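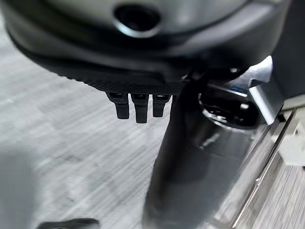
Photo: Telside

Jutico: pantry and drawer tidying, household edition

README

Jutico is a collection of 500 short tidying sessions, all of them to do with the place where food and kitchen odds and ends get put away. If you have ever opened a drawer looking for a can opener and found string, candles and a single chopstick, you will feel right at home in it!

What the sessions cover

Sorting cutlery into trays. Stacking bowls by size. Moving dry goods from bags to jars, folding dish towels, matching lids to boxes (my favorite – there are 50 of these and I could happily look through them all again). Each session starts from a mess set up by Beverley Mapplebeck, who is very good at a believable mess.

Folders

sessions/ one folder per session, numbered
notes/ what was out at the start and where it was meant to go
rooms/ floor sketches of the 3 kitchens
labels.csv item names, shelf names, session numbers

Item names are plain household ones: "mug", "small bowl", "tea towel". Sandra Goodall went through the whole list in January and merged the doubles, so "dishcloth" and "dish cloth" are finally the same thing.

Known problems

Six sessions in the Pearce kitchen have no closing note. The spice rack there was moved between morning and afternoon, so check the sketch before trusting any shelf name. "Jar" and "canister" are still used loosely – fixes are very welcome.

Please keep the session numbers as they are if you make your own version. The notes refer to each other by number all over the place, and renumbering breaks those references.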